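How to Sort and Coil the Small Cables in Your House

By Napaporn Rungrueang

In our home the cables lived for many years in one drawer. When I moved to Murkby I took the whole drawer with me in a bag, and in September I finally sat down with it. I had 53 cables. After sorting I kept 18. I write down my method here for anybody who has the same drawer.

What you need

A table with free space
A flat tray with a low edge
A basket, best one with holes in it
Soft ties, the kind you can open again
A dry cloth
Paper labels and a pen

I use the reusable ties from Jaidee, but strips of old fabric work also. Please do not use rubber bands. After one summer mine became sticky and left marks on the cable.

Before you begin

Take everything out of the drawer and put it on the floor or on a bed. Do not try to sort inside the drawer, I tried this two times and only made the knots tighter. Unplug what is still connected to an adapter and put the adapters to one side, they are a different job.

Bring the cables to the table one by one. The tray is your working place and the basket is for the finished ones. It helps very much if you keep these two close together, so your hand makes only a short trip.

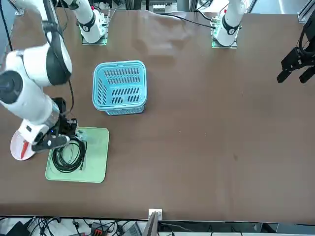

STEP 1: COIL ON THE TRAY

A black cable on a light green tray is easy to see, and the same is true for a light blue basket with slots in the sides and floor. My own tray before was dark gray and I was always searching for the end of the cable. If you can choose, take a pale color.

Wipe the cable with the dry cloth from one end to the other. While you wipe, feel for places where the cover is broken or very stiff. A cable with a broken cover goes to electronic recycling.

Now hold one end and lay the cable down in loops. Make each loop the size of your palm. If the cable wants to turn in the other direction, let it turn. Leave the last bit straight, so you can see the connector without opening the coil.

STEP 2: TIE AND LABEL

Press the loops with two fingers and put the tie around them, not too tight. The cable should be able to move a little inside the tie. Write on the label what the cable is for, for example "kitchen radio" or "old camera". If you do not know what it is for, write a question mark and the month. I had nine with a question mark, and next spring I will give away the ones I did not need.

STEP 3: INTO THE BASKET

Put the coils standing on their side, like plates in a rack, with the labels up. Long cables go at the back. I keep extension cords in another place, they are too heavy and they push the small ones down.

My basket is from Ernholm and it fits on a closet shelf 50 cm deep. Measure your shelf first, I bought the wrong size before this one.

How long it takes

For me it was one evening, with a pause for tea. When you take a cable out later, keep its tie in the basket and coil the cable again before you put it back.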